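A visit to the Trultitz harness shop
Posted 9/20/20 in Visits and Days Out

I have wanted to see inside a wire harness shop ever since I took apart my mother's sewing machine at age nine and could not get the little plugs back where they belonged. So when our repair club got a note saying Trultitz would open its kitting and assembly rooms for a morning, I wrote back within the hour. Fifteen of us were allowed in. We met at the side door next to the loading ramp, signed a sheet, got our visitor badges and a pair of safety glasses each (mine fit over my regular ones, a small miracle), and were handed over to Hòa Hầu, who runs the kitting side and was our guide for the whole morning.

If you have never thought about wire harnesses, I envy you the discovery. Open up anything with a motor or a lamp or a button and you'll find bundles of wire with plugs on the ends, already cut to length, already joined where they need to be joined. Somebody made those. Trultitz makes them for people who build small things in small numbers: bench instruments, aquarium pumps, a line of sewing machine pedals (I asked!), and control panels for a greenhouse company called Kerketti. Their order book that week had 124 open jobs on it, and some of those were for fewer than a dozen pieces.

We started in the cutting room, which is loud and smells like warm plastic. Spools hang on a rack along the wall, sorted by thickness and then by color, and the machine pulls wire off a spool, measures it, nips it, strips both ends and spits it into a trough. It does this faster than you can follow. The man running it let a couple of us feel the stripped ends, and they were so clean! I have been stripping wire with my pocket knife for thirty years and I am a little ashamed now.

From there you go through a swinging door to the crimping benches, where the metal terminals get pressed on. Each press is set up for one kind of terminal and has a card hanging off it with a sample taped down, a good crimp at the top and three kinds of bad one below. Hòa pulled a card off its hook and passed it around with a magnifier. Too loose and the wire comes out. Too tight and the strands get cut through, and then it works fine on the bench and quits six months later in somebody's greenhouse. Every so often a finished crimp is pulled apart on purpose in a tester to see what it takes. I could have stayed at that tester all day. The club had to drag me off it.

The twisting was the part I most wanted to see. Two wires that carry a signal and its return are wound around each other down their whole length, and that keeps outside noise from getting into the signal. I knew that much from books. What I had never seen was it being done. One end of the pair goes in a clamp, the other in a slow spinning chuck, and the wires draw up together like a piece of rope. They overshoot a bit and let it relax. Hòa said the number of turns is written on the job sheet, and that new people always want to go tighter than it says, with the result that the finished cable wants to curl up and fight you.

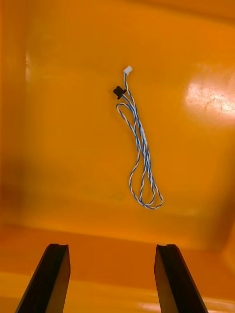 Colors matter more than I would have guessed. The customer picks them, and they don't always pick what you'd pick. One old job from a firm called Mukum used the same brown for every single wire, and the people who built it had to slide a numbered sleeve over each end before they could let go of it. There is still a Mukum joke painted on the inside of the supply cupboard, but I was asked not to repeat it.

Next came the connectors. A connector here mostly means a small plastic housing with slots in it, and the terminals are pushed in one at a time until they click. You listen for the click and then give a tug. We each got to try with a scrap housing and some short leads, and I put one of mine in upside down, heard no click, and tugged it straight back out. The woman next to me from the club got all of hers right on the first go and has not stopped mentioning it.

We had a break at ten thirty with coffee and a really excellent coconut cake from the Trương bakery across the road. Twenty minutes, with our glasses off, in a corridor lined with old tool catalogs. I got talking to one of the assemblers, who told me that her hands know the jobs better than her head does. She can be asked what goes in the third slot and have no idea, but put the housing in her fingers and she'll have it filled before you finish the question. She has been there since the shop was half the size and they did everything in one room.

After the break came kitting, Hòa's own territory, and you could tell. Kitting is the sorting and gathering stage: finished harnesses of different kinds are brought together so that each customer gets the set that goes with one unit. It sounds dull. It is not dull! So much of it is about where you put things down. Each kind of harness has its own bin, and you don't rest a piece on the table between bins, ever, even for a second. Small pieces are the worst for wandering off. A short harness will hook itself onto your sleeve and be found in the parking lot.

Then there are trays. Hòa is a great believer in a tray with a plain white liner under the work, and gave us a whole speech on it that I enjoyed very much. A dropped terminal shows up right away on white. So does a snippet of insulation, or a stray strand of copper, which is the thing you least want traveling along inside somebody's bag of parts. The liner gets swapped when it has marks on it. That's the entire system, and apparently it took years and a good deal of arguing to get everybody doing it the same way.

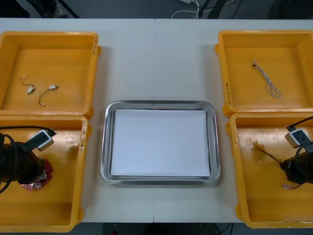

Does it matter which way the harnesses lie in a bin?
For short ones, hardly at all. Long ones should be laid in gently with both ends where you can reach them, and you should lift them by the wire bundle and not by one connector.

I had written down a list of questions before I came and that was one of them. Another was what happens when two bins get mixed up, and the answer was a face, followed by a story from May. Two harnesses for the same Kerketti panel differ by the length of your thumb. A handful of the shorter ones got in with the longer ones, and the whole batch, 100 sets, had to be opened and laid against a ruler. After that a length check was added at the end of the table. It's a board with two pegs. You hook one end on the first peg and see if the other end reaches the second. I love a fix like that. No screen, no beep, a board with two pegs.

We also got a look at how they bag things, and there is a right way to coil. A loose loop, about the size your hand makes naturally, with the connectors lying next to each other at the top. No sharp bends near the plugs. I had been winding all my spare cables around my fingers as tight as they'd go and then putting a rubber band on, so I got home and spent the evening undoing every one of them. My drawer looks much better and no longer shuts. 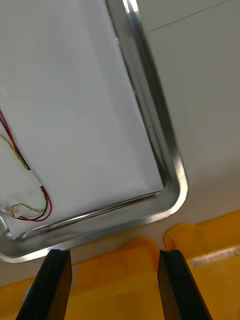

A lined steel tray with a harness on the white sheet.

Last stop was the test room, where a finished harness gets plugged in at both ends and a box checks that every wire goes where the drawing says it should. A green lamp comes on if it's good. Each of us got to plug one in, and I can report that the green lamp is extremely satisfying, even when you had nothing to do with making the thing. They keep a shelf of rejects with a tag on each one telling what was wrong, and new people are given the tagged ones with the tags folded over and asked to find the fault. We tried four of them. As a club we got two, and one of those was a lucky guess.

Some practical notes if you get the chance to go. Wear closed shoes, since they will turn you away in sandals and they mean it. Tie back long hair for the cutting room. You can't take bags past the lockers, so put your notebook in a pocket. The floor is level all the way through, but there's a good deal of standing, and the only chairs for visitors are in the corridor where the coffee is. Bring questions! Everyone we met was happy to stop and answer, and the people on the benches had the best answers of all. The tour was free, and there was a box of offcuts by the door that we were allowed to help ourselves from. I came home with enough yellow and green wire to last me until I'm ninety.

Hòa has said the club can come back in the spring with a smaller group and build a simple harness from start to finish, cutting to testing. Names to me by the next meeting please, and I am already on the list.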